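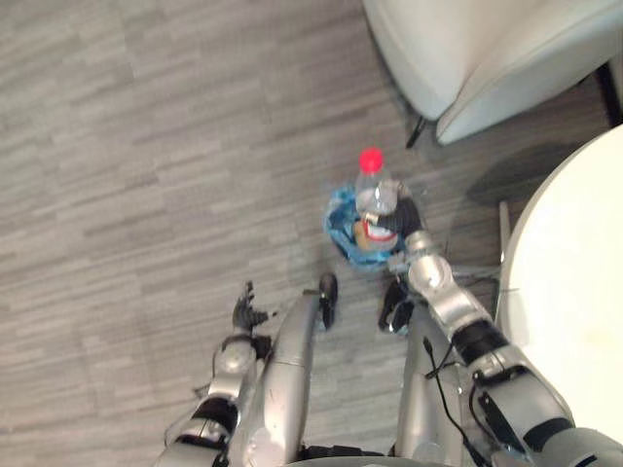
2022-11-18

We passed 1,517 saved episodes this week, so I'm writing down where things stand before I forget how we got there.

The task for most of November has been picking things up off the floor. It sounds like the easy end of the job. On a table the arms do nearly all the work and the legs can stay put. On the floor the robot has to get low, reach past its own feet and close a hand on something without knocking it over or kicking it. The bottle with the red cap has been the main object since we started on this, and by now I could draw the label from memory.

An episode starts when the operator calls it and ends when the bottle is let go. I wear the headset for half the sessions and Touran Babaei does the other half. We swap when the one driving starts to get sloppy, and I always think that's later than it is. Touran is better than me at the approach. I tend to come in too high and then correct, and you can see it in the wrist traces as a little hook near the end. I used to delete those episodes. Now I keep them if the grasp was good, because the model we trained in the first round had never seen a correction and didn't know what to do when it was off by an inch.

The blue bag was added in the second round. With the bottle on bare planks the policy learned fast, and then it fell apart the moment anything else was down there with it. So we have a set with the bag flat, a set with it crumpled, a set with the bottle standing on it and a set with the bottle next to it. Standing on the crumpled bag is the hardest one to collect. The bottle leans, and if you squeeze before the fingers are level it goes over and you start again. I threw out 249 episodes from that set alone. Most of them were tipped bottles, and some were mine from one bad afternoon when I should have stopped and gone home.

The other arm is a question I haven't settled. In nearly all of our episodes it just stays out of the way with the hand open. Touran says we should fix it in one pose so the model doesn't waste effort on it. I would like it to move a little, the way a person's free hand does when they lean down, because sooner or later we'll want it to hold the bag. For now we leave it to whoever is driving, and I note the operator in the log so we can split the data later if it matters.

Furniture has made more difference than I expected. We did the first sessions in the open and the arms could go anywhere. Next to the white armchair and the round table there are paths you can't take, and the light on the floor changes too. The Grinon checkpoint, which is the one trained only on the open floor, did poorly there. Wistton has the furniture episodes mixed in and does better. It got 19 pickups in a row yesterday before it closed on nothing and stood there with its fist shut.

Labeling is behind, as usual. Every episode needs a start, a grasp, a lift and a release, and the lift is the one we argue over. I mark it when the base leaves the surface. Touran marks it when the wrist starts up. With the bag under the bottle those can be well apart, as the bag sometimes comes along for part of the way. We agreed on mine, which means the first batch has to be gone through again.

Next on the list is a can, then a second bag in a different color. I also want to collect the put-down properly, starting from a bottle already in the hand, since right now all our put-downs come straight after a pickup and look much the same. Touran has the headset tomorrow and I'll be relabeling.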